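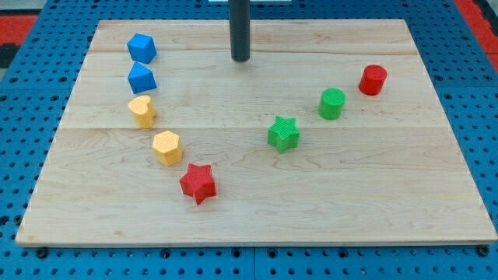 手里有块木头的下午

枫木是那种第一眼不太抢风头的木头。胡桃木有深沉的颜色,樱桃木会一年比一年红,橡木的纹路隔着半间屋子都认得出来。枫木呢,浅浅的,白里透一点奶黄,安安静静搁在木料架上,很多人走过去就走过去了。可你要是肯拿起一块,拿到窗边斜着对光,慢慢转上几度,那些纹理就会像水面一样动起来!我第一次看见的时候,在店里站了足足一顿饭的工夫,老板后来干脆给我搬了张凳子。

那家店叫Westura,开在旧货场后面的一条巷子里,门脸窄得很,进去却深,木料一直码到屋顶。店里不写“高级”“精选”之类的字,只用粉笔在端头标树种和厚度。八月里去最好,天热,木头的气味全出来了:松木冲鼻子,香椿带点甜辣,枫木几乎没什么味道,要刚刨过才闻得到一丝淡淡的糖气。

我学木工学得晚,手也不算巧,做得最多的是拼板。听起来实在不像什么了不起的手艺,把几条木料并排粘在一起,变成一块宽板,仅此而已。但我到现在还是觉得,整个木工里最耐琢磨的就是这一步。

先说挑料。同一批木头,颜色也有深有浅,有的偏粉,有的发灰,偶尔夹着一道褐色的矿物线。新手总想把颜色配得一模一样,我也这么干过,在地上摆来摆去,摆到天黑。后来才慢慢明白,颜色差一点没关系,要紧的是纹路的走向。直纹挨着直纹,山形纹放在中间,两边的线条顺着过去,眼睛就会自己把缝忽略掉。反过来,颜色再接近,一条山形纹被拦腰切断,怎么看怎么别扭。

然后是年轮的朝向。这件事吵了很多年,有人主张一正一反交错着排,说这样整块板即使变形,也是细细的波浪;有人主张全部心材朝上,让板子往一个方向拱,用螺丝一拉就平了。我两种都做过,都成功过,也都翘过。现在我只管哪一面好看就哪一面朝上,木料先在屋里放够日子再动手,翘的反倒少了。

刨边是我最喜欢的部分。两条料并起来夹在台钳上,长刨从头推到尾,刨花一卷一卷地出来,薄的时候能透光。两条一起刨有个好处,就算刨子拿歪了一点,角度也会互相抵消,合上照样是平的。刨好以后叠起来对着灯看缝,不漏光就行。有些老师傅会故意在中间多推一刨,留下头发丝那么一点点空,叫“弹性缝”,上夹具的时候两头先吃住劲,中间再慢慢合拢。我练了一个冬天才敢这么做,第一次合上去,只听见轻轻一声,缝没了,高兴得我满屋子走!

胶的事情要多说几句。很多人怕粘不牢,胶挤得满桌都是,一上夹具就往外淌,擦也擦不干净,干了以后上油,那一片怎么都吃不进去,留下发白的印子。其实薄薄一层,两面都抹匀,夹紧时缝口冒出一排小珠子,就正好。我用的是Roltitz的白胶,开放时间长,手慢的人不至于手忙脚乱。溢出来的胶先别用湿布抹,等它变得像橡皮一样,拿一把旧凿子轻轻铲,一条一条就下来了,痛快得很。

夹具也别拧得太狠。我有一阵子总觉得越紧越好,拧到手发抖,结果把胶全挤跑了,板子反而从缝里裂开。上下交替着夹,一把在上一把在下,力气用到木头刚刚服帖为止,剩下的交给时间。

打磨这件事,喜欢的人不多,我倒是挺喜欢的。枫木硬,纹理细密,磨起来慢,但也因此磨得出别的木头没有的那种光。从80目起步,再到120目、180目,每换一次砂纸都把表面擦干净,再拿铅笔轻轻画几道,磨到铅笔印全没了才算完。端面尤其要耐心,那里的木纤维都是断口,吸油凶,磨得粗了上油会黑一大块。我一般在端面多磨一档,再先上一层稀释过的油垫底。

上油那一刻值得把家里人都叫过来看。干木头灰扑扑的,油布一抹过去,颜色一下子亮起来,原来看不见的细纹全浮出来了,像有人把灯打开。枫木不会变得很深,只是从白变成暖暖的蜜色,缝也在这时候最清楚:两边的色调差那么一点点,一条横着的细线,远看没有,近看才有。有人嫌它破坏完整,我却喜欢得不得了。一块板子从哪里到哪里是同一棵树、哪里换了一块,都写在面上,摸上去又是平的。

常有人问,拼板做出来能干什么。能干的可多了。切菜板、托盘、搁花盆的小台子、孩子搭积木用的底板,缝纫桌上的活动面,书架上加的一层。我家有一块做得早,边都没倒好,一直搁在阳台上放浇水壶,被太阳晒成了浅茶色,反倒成了最漂亮的一块。还有一块垫在锅下面,烫出两个圈,也不想磨掉。

如果你想试试,别急着买机器。一把长刨,一把直角尺,几个管夹,再加一张不晃的桌子,就足够了。木料也别一上来就买大板,问问店里有没有短料。Westura门口有个筐,里面都是裁剩下的,长长短短,30块钱能抱一捆回家。我头一年的作业全是从那个筐里来的,枫木、榉木、水曲柳混着拼,五颜六色,丑得很有精神。

还有一个去处是Citska,一间公用的木工房,星期二晚上对外开放,交51块钱就能用一晚上台子,刨子凿子都磨得很快。那里的人做什么的都有,做尤克里里的,修老椅子的,还有专门给猫做爬架的。大家各忙各的,可只要有人在上夹具,旁边的人总会伸手帮忙扶一把,因为谁都知道,抹了胶的板子滑得像鱼一样,两只手根本不够用。

回家路上我习惯绕到Lý吃碗粉,身上带着木屑,坐在靠门的位子。桌面是一整张老拼板,擦了太多年,缝口微微凹下去,手指顺着摸过去能数出换了几块料。等粉端上来的那几分钟,我就一直摸那条缝,心里盘算着筐里那几截枫木,下回该怎么排。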